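Demonstration gathering (robot learning)

From the Clerkell Open Reference, the shared encyclopedia of workshop and laboratory practice

Demonstration gathering is the part of robot learning in which a machine is made to do a job over and over so that a computer can later be trained on the records. It takes up most of the calendar in a typical project and very little of the final report. Related entries: Bin picking; Teleoperation; Cable management (disputed).

Terms

A single recorded attempt is called an episode. A run of episodes made without changing the setup is a session. The person steering the arm is the operator, or at some sites the demonstrator, a title that sounds better and pays the same. A reset is whatever has to be done between episodes to put the objects back into a state worth recording. Resets are left out of the data, and so a trained system has no idea how much tidying went on for its benefit.

Methods

Three ways of gathering are in common use. In hand guiding, the operator takes hold of the arm and pushes it through the motion. In teleoperation, the arm is steered from a handheld device, often by someone who was sure beforehand that it would be like a video game. In scripted gathering, a program chooses a spot, the arm reaches for it, and the result is labeled as a success or a failure. Scripted gathering can continue through lunch. Older guides present this as its chief merit.

The methods are often mixed. The Prorkia handbook, still widely copied, advises starting with 30 guided episodes and moving to scripted gathering only when the operators begin to complain. It gives no advice for operators who complain at the outset.

The bin

Much early work is done over a bin. A bin has walls, so the objects stay within reach, and it has corners, so some of them don't stay within reach in any useful sense. Objects lying against a wall are harder to grasp than those in the open, and a set of records made only from the middle of the floor will produce a robot that is excellent in the middle of the floor.

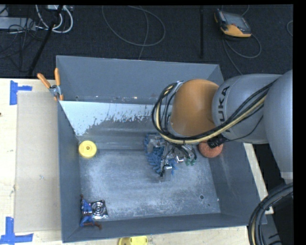 A robot arm at work over an open metal bin holding mixed objects.

Choice of objects varies a good deal. Newcomers tend to buy matching sets. Experienced groups use what is in the drawer, on the theory that the world is more like the drawer. Shaggy or bristled things are valued because their outline is hard to pin down, and shiny ones because their reflections confuse a camera. Flat discs are hard to get a finger under and are disliked by all grippers equally.

Wear on the bin is a matter of mild controversy. Scratches and flaking patches change what the camera sees, and one school holds that a bin should be replaced before they build up. The other school has seen the price of bins.

Marking the workspace

Tape on the table is the usual way of recording where things belong. It is cheap, quick to put down, and hard to interpret a year later. The Maddocks convention, drawn up in June at a meeting on shared workspaces, calls for corner marks in one color and a written key. Most sites have adopted the corner marks.

Spring clamps are a common companion to tape, though the convention says nothing about them.

Quantity and quality

How many episodes are enough is the oldest question in the field. The Gostia project planned for 240 episodes per object and found, on review, that 9 of its first sessions had been recorded with the labels for success and failure swapped. The system trained on them was reported to be very consistent. Gostia later required 2 people to check the labels before any session was accepted, a rule now copied at other sites and sometimes followed.

Failures are worth keeping. A file made only of good grasps teaches a system little about telling a good grasp from a hopeful one. Some operators find it hard to fail on purpose in a natural way, and their deliberate misses have a theatrical quality that reviewers learn to spot.

Record keeping

Each session should carry a note of the gripper fitted, the objects used, the lighting, and anything moved since the session before. "Same as last time" is the most common entry in such notes and should be treated as a gap.

Entry last revised Sep 17, 2022. The section on cables has been moved to its own page pending agreement.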